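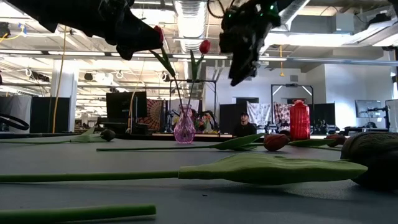
Figure 1. Placing a tulip in the pink vase, left gripper.

Teaching by Demonstration, Handout 4
Instructor: Ekua Gbeho. Lab lead: Kojo Kyei.

This handout covers the flower task, which we use for the second half of the unit. Read it before your first turn at the Lestoldale station.

1. Two ways to show the task

In hand guiding, you hold the arm itself and move it through the motion. The joints record where you put them. It is easy to learn, but your hands and sleeves end up in the camera views, and moving two arms at once is awkward for one person.

In remote control, you move a pair of leader arms and the robot arms follow. Your body stays out of the way, and you can use both arms together. The cost is feel. You get very little sense of how hard the fingers are closing, so you have to judge the grip by eye.

We use remote control for all graded work. Hand guiding is for the warm-up only.

2. What counts as one demonstration

One demonstration runs from both arms at rest to both arms at rest, with one flower moved from the table into a vase. Keep it to 300 frames or fewer. If you drop the flower, you may pick it up again and go on — recoveries are useful to the model — but mark the run as "recovered" in the log.
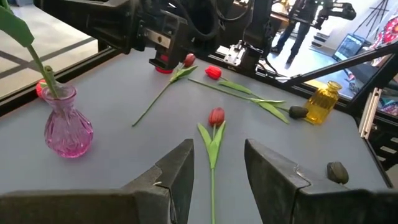
Line up with the stem before you lower the wrist. If the fingers come down at an angle to it, the flower turns as they close and you will arrive at the vase with the bud pointing the wrong way. Grip close enough to the bud that the free end of the stem can go into the neck first. Lower slowly, open the fingers, then back away along the same line you came in on.

Change the starting layout between runs. A policy trained on one layout learns that layout and little else. Comfort Sulemana's notes on run 1437 show what this looks like in the joint plots.

3. Using both arms

Pick with the arm nearer the flower. Do not reach across the other arm. Park the idle arm clear of the vase you are filling.

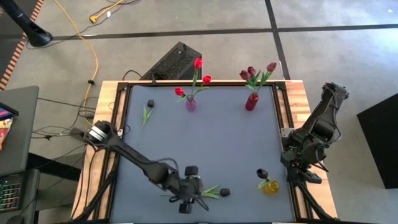

Figure 2. The work table with both arms, the vases and loose tulips.

4. To hand in

Submit 2 clean runs and 2 recovered runs per person, with the log. Add a paragraph on where you hesitated and what the arm did during the pause. Questions about the log format go to Theophilus Ofori.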